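The woman who runs the kitchenware corner at Skillham sells cup racks for a living, so I expected her own cups to be beautifully arranged. "Oh, they're all over the place," she told me, laughing. "You should see my draining board!"

We'd met to talk about the gold wire rack, the one I've wanted since May (I know, I know – it's a cup rack). She keeps a light blue tub next to hers and I must say the two colours get on very well.
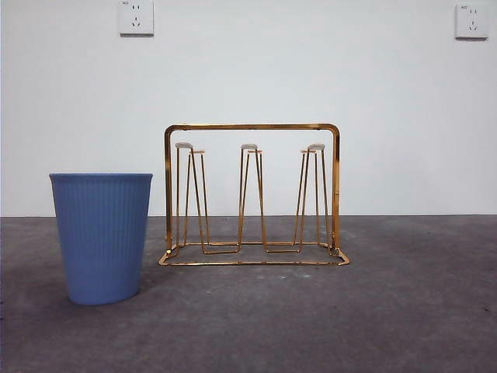
The gold rack and the ribbed blue tub

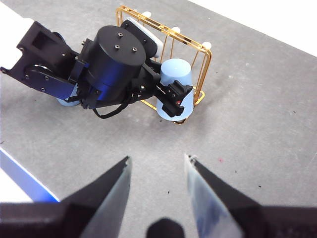 2 min read · 348 words

I asked why blue. "It's soft, and it goes with brassy things," she said. "I tried green for 11 days and went off it." She likes a cup in that same pale blue too, close by the wire where the two can be seen together. Her first rack came from a shop in Anham and cost her 20 pounds, which she still thinks was a bargain.

And the floor? She's fond of plain grey, marks and all. "I scrubbed for years. Now I sweep, I put the kettle on, and the scuffs can stay."

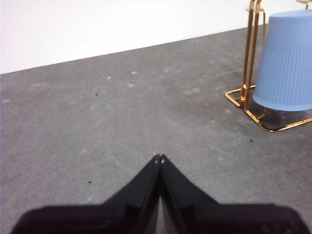
Grey floor, pale specks and scuffs

Her next job is the tall cupboard, where 24 mugs are waiting to be sorted. "Come back and help," she said. I've said yes, so long as there's cake.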